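FAQ: white canvas shoes, boxes, storing, lacing

Same questions keep coming in so they're all on one page now. Short answers. If yours isn't on the list use the contact link at the bottom. 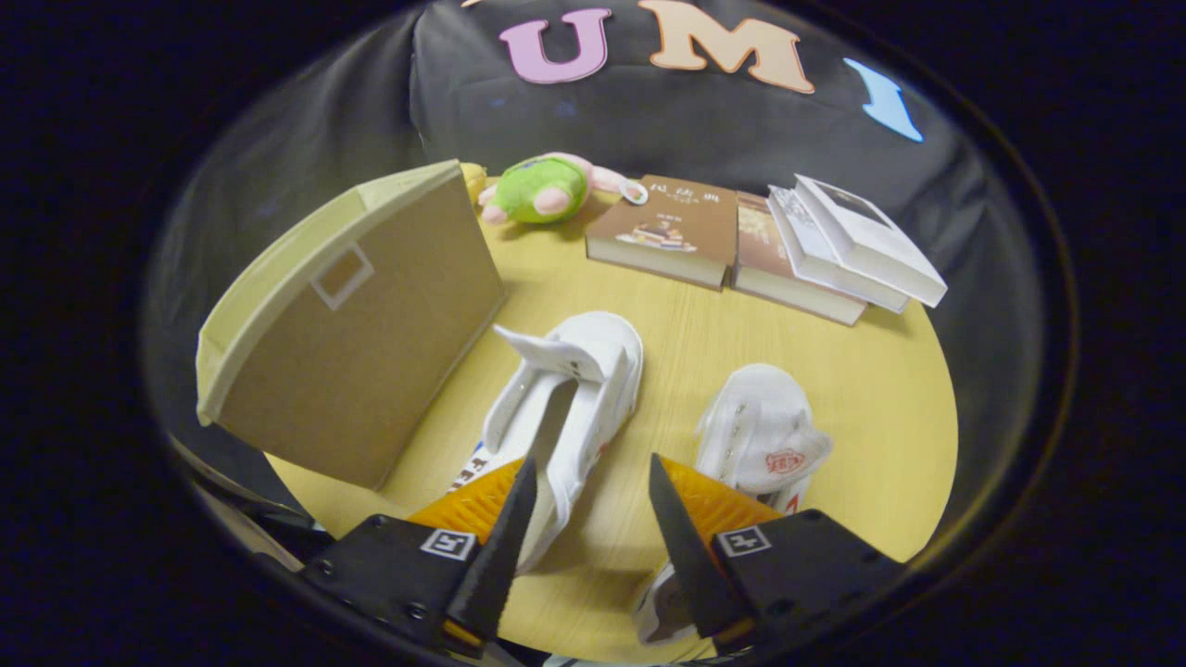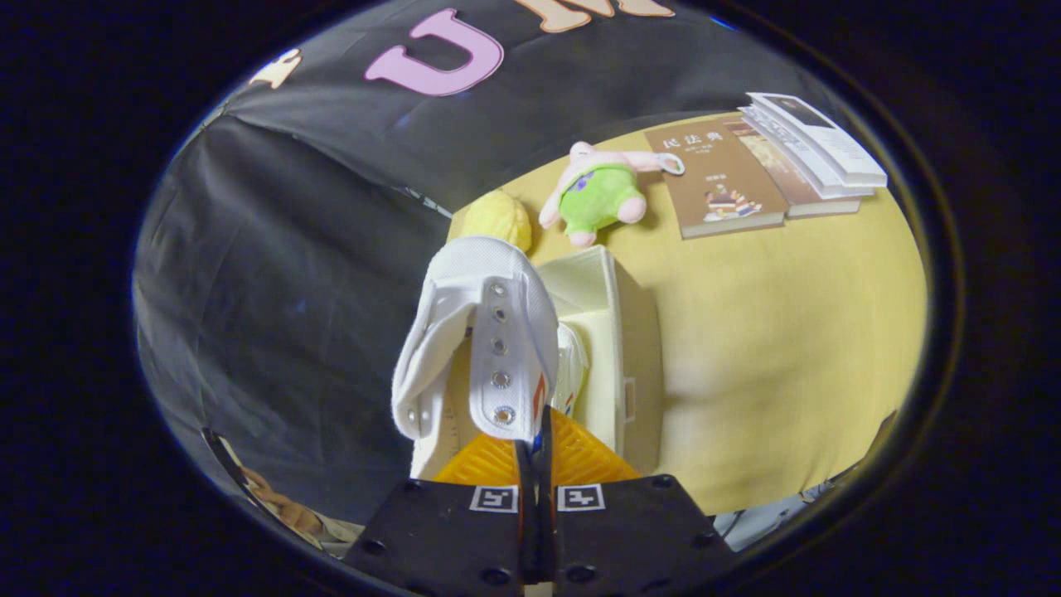 White canvas pair, and a box.

Posted by the Stellance shoe care desk | Nov 5, 2021

Do I have to keep the original box?
No. Any box with a lid that the pair fits in without squashing. Cardboard is good, it breathes a bit. Sealed plastic bags, no, not for canvas, they go yellow.

Which way round do they go in?
Side by side, heel to toe. One shoe toe left, the other toe right. Lay the first one flat along the long side, then slide the second in next to it. If the lid bulges, one of them is sitting on its heel. Take it out and start over.

Tongue in or out?
In. Flat, under the eyelet flaps. A tongue left flipped up gets a crease across it and after a winter in a box that crease isn't going anywhere. Same for flaps folded outwards, push them back in first.

Laces on or off?
Off if they're going away for months. On is fine for a week or two. Roll the laces up and put them inside the left shoe so you dont lose them. Check the eyelets while the laces are out, a rusty one will mark the canvas.

How do I get creases out?
Stuff the toe with plain white paper. NOT newspaper, the ink comes off on white. Leave overnight. Small creases over the toes are normal, leave those alone.

Can they go in the wash?
Ledesma pairs yes, cold, in a pillowcase, laces out. Gamelov pairs no, the glue at the sole doesn't like it. Hand brush, mild soap, lukewarm water. Any other make, read the label inside the tongue first.

They went yellow after washing. Why?
Soap left in, usually. Rinse again, rinse more than you think, then dry wrapped in white tissue. Away from the sun and off the radiator.

How dry is dry enough to box?
Push two fingers right down in to the toe. Any cool or damp feeling, wait another day.

Where should the boxes go?
Shelf or under the bed. Not the garage. Not straight on a concrete floor. Don't stack them too high either, bottom lid gives way.

Do logos and printed lettering need anything special?
Brush around, not over. No bleach near colored print. Ever.

Do you sell empty boxes?
Yes, Rurneck shop only, $9 for a pack. We had 2,000 in June and more than 1,660 went, so ask before you drive over.

Can I send back shoes without the box?
Unworn, yes. Put them in any sturdy box and add the return slip. Please dont tape the label straight onto the shoes.

Contact | Returns | © 2021 Stellance | Back to top
419 shares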